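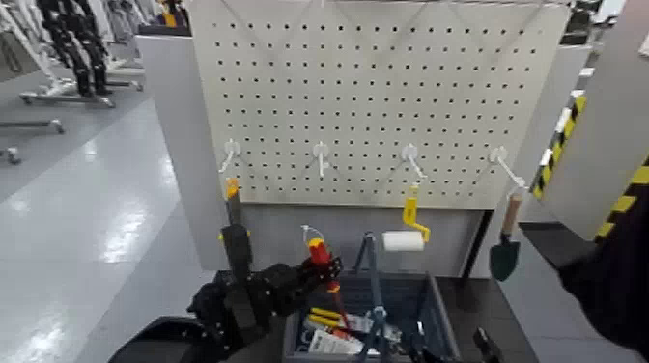
Reinholz 606 Wall Panel

White perforated panel for garages, sheds, utility rooms and workshops. Item 606-W. Sold singly or in a set of 2 with a joining strip.

The 606 is a steel panel with a powder-coated finish. The edges are folded back on all four sides, so the panel stands off the wall far enough for hooks to seat without furring strips behind it. It can be mounted upright or sideways. The hole pattern lines up either way, and it carries on across the joint when two panels are hung side by side.

What's in the box

Panel
Wall screws and plastic anchors
Paper drilling template
Joining strip (set of 2 only)

Hooks are sold separately. The 606 takes all Reinholz straight and angled hooks, and the older Dulgate hooks if you still have some from before the range was renamed. Dulgate shelf brackets do not fit. The tabs are too thick for the holes, and forcing them will chip the coating.

Mounting

Tape the template to the wall and check it with a level before drilling. On drywall, put at least two of the screws into studs. On brick or block, use the anchors supplied. Drive the top screws most of the way in, hang the panel on them, then fit the bottom ones and tighten everything. One person can hang a single panel. Get help with the set.

Leave the lowest row of holes clear of the countertop or cabinet below. Long-handled tools need more drop than you expect – hold the longest one against the wall first and mark where it ends.
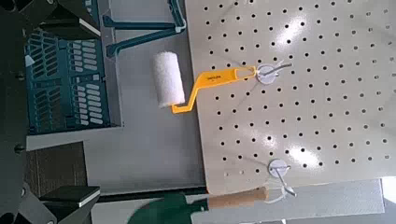

Photo: Rosine Langlois

Load and care

Load depends on the wall as much as on the panel. Keep heavy tools near the screws and spread the rest out. Do not hang power tools from a single angled hook.

Wipe with a damp cloth and mild soap. Latex paint comes off with warm water if you get to it the same day. Avoid scouring pads and solvent cleaners, which dull the finish. Small chips can be covered with Nirura touch-up paint in white, item 847.

Questions we get

Can I cut it down? No. The folded edges hold the panel flat, and a cut edge will be sharp.

Can it go outside? Under a roof, yes. In the open the screws will rust before the panel does.

Does it come in other colors? White only for now. A gray version is planned for August.

My hooks lift out when I take a tool down. Fit the small plastic clips from the Sterach hook pack over the base of each hook. They also work with our own hooks.

Warranty and ordering

The 606 has a 5-year warranty against rust and peeling when used indoors. Keep your receipt. For orders of several panels, or for replacement screws and templates, write to Yevhen Harasym at the parts desk and give the item number printed on the back of the panel. Orders received before noon ship the same day.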